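4. Fitting the support rods

The Drellach plant frame is supplied with straight rods for upright use. Fit all rods before attaching the netting. The frame must stand on firm, level ground.

4.1 Before you start

1. Lay the base rails out as shown on the parts sheet and check that the corner joints are fully closed.
2. Remove the dust plugs from the rod sockets. Keep them for winter storage.
3. Check each socket for grit. Clear it with a dry brush - do not use oil or grease.

Note: Frames sold before September have shallower sockets. Order adaptor set 656 from Pustus Spares if your rods do not seat fully.

4.2 Inserting a rod

1. Loosen the collar by one full turn.
2. Hold the rod upright over the socket and lower it until it stops. The seated depth is 30 mm.
3. Tighten the collar by hand. Do not use pliers.

Caution: Never strike the top of a rod with a hammer or mallet. A split end cannot be repaired and is not covered by the guarantee.

A rod is vertical when it stands square to the base rail in both directions. Check with a small spirit level before moving to the next socket. 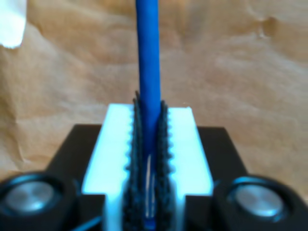 4.3 Spacing and height

Set rods 500 mm apart for peas and climbing beans. For tomatoes and cucumbers, use every second socket. The finished height above the rail is 1160 mm with standard rods.

In exposed gardens, tie the two end rods to a ground peg on the windward side. Slacken the ties before adjusting any collar.

4.4 Removing rods

1. Take off the netting and cut away all plant growth.
2. Loosen the collar by one full turn.
3. Turn the rod slightly and lift it straight out - do not rock it from side to side.
4. Refit the dust plug.

Store rods flat and out of direct sunlight. For netting, go to section 5.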